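Gripper notebook, Draltstead bench
Jun 21, 2018

Picking up where the May pages leave off, which is to say in the middle of an argument.

The argument: Delaunay wants one gripper for everything. I said I would try both candidates properly, with the same arm, same camera, same controller gains, and write down what I saw before writing down what I thought. I have already failed at the second part, but let's go on.

Candidates are the Plirkitcombe parallel (black, linkage fingers, flat pads) and the Drosia suction head (one cup, one hose, one very loud pump). The Drosia arrived with a calibration sheet for some other unit. I have asked for ours. I have been told it is in the box. It is not in the box.

Setup things, so I don't have to work them out again:

Controller firmware is build 593 on both. Don't take the newer one. It renames the gripper topic and the old launch file then fails without a word, which cost me most of a morning in May and I'm still sore about it.

Wrist camera stays on the same bracket for the parallel. For the suction head it has to go on the long bracket because the hose fitting wants the same two holes. So the hand-eye calibration is different for each, and any comparison of approach error between them is a comparison of brackets as much as of grippers. Josiane pointed this out before I did. I had planned to point it out and will pretend in the report that I had.

Wrist speed capped at the middle setting. At the top setting the exposure can't keep up and anything with a fine texture turns into stripes. The auto-exposure is its own little problem, see further down.

Runs. 20 approaches per gripper, arm sent to a hover pose over the round table, gripper opened, item located, descend, close (or suck), lift, hold for 5 seconds, put back. Failed lift counts as a fail, dropped during hold counts as a fail, put back upside down counts as a pass because I'm not a monster.

Suction, rigid items: very good. Flat lids, the plastic box, the hardback manual for the old arm, all fine. It picked up the manual with more enthusiasm than any of us ever has.

Suction, wrapped soft items: awful. The cup seals on a wrinkle, the wrinkle leaks, the pump gets louder, the vacuum reading sags and the item stays where it is. On the few where it did lift, it lifted the plastic and left the contents to decide for themselves. I stopped after the pump tripped its thermal cutoff. Not finishing the set, marking it as abandoned and moving on.

Parallel, rigid items: fine except for the thin stuff. Flat lid is hopeless, pads just skate over the top. Expected.

Parallel, wrapped soft items: better than I deserved. Main trouble is centering. If the item sits nearer one pad, that pad arrives first and shoves it sideways until the other one catches up. On something stiff you get away with it. On something squashy the first pad digs in and the grasp ends up crooked. The fix is to servo the wrist sideways before closing, and the wrist camera sees both pads and the item at once, so there's no excuse for not doing it. Josiane has a half-written node for this from the spring. "Half" is her word. I have read it and would have said a third.

Force limit: started at the default, which is meant for machine parts. Turned it down in steps until the package stopped changing shape, then back up one step. Value is in the config under soft_wrap, please don't tidy it away.

Exposure: the tabletop is glossy enough to throw back a patch of ceiling light, and the black fingers take up so much of the view that the auto setting brightens everything to compensate. Then the glare washes out the grain and clear plastic gets hard to segment. Locked the exposure by hand for the second half of the parallel runs. Segmentation got noticeably less silly. I should redo the first half locked as well, and I will, when I've stopped being annoyed about it.

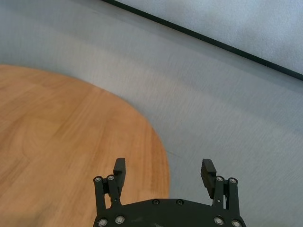

Wrist views with the parallel fingers open: table edge and carpet in the first, wrapped item between the fingers in the second, nearer the left pad.
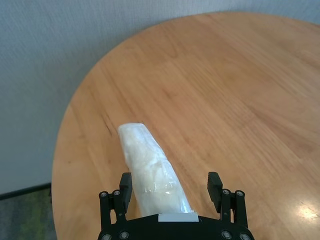
Segmentation on the table edge needs work too. The mask keeps wandering off the wood and claiming a bit of floor as graspable. I've put in a crude circle fit to the rim and anything outside it gets thrown away. Crude is fine, the table isn't going to change shape.

Where that leaves the one-gripper idea: I'd take the parallel if forced, and live without flat lids. Delaunay will say the lids are the whole point. In May the lids were not the point, I have the page. A tool changer would settle it, and the quote for one would unsettle it again.

To do:
Redo the unlocked parallel runs with exposure fixed.
Get the correct Drosia sheet, in writing, from a human.
Larger cup on the suction head? There are 2 in the drawer, one with a nick in the lip. Use the other one.
Finish the centering node with Josiane Pons, or at least get it up to an actual half.
Check the pivot screws on the fingers with the torque driver before the next set.
Pump goes on a foam pad. The people next door have been very patient and I'd like to keep it that way.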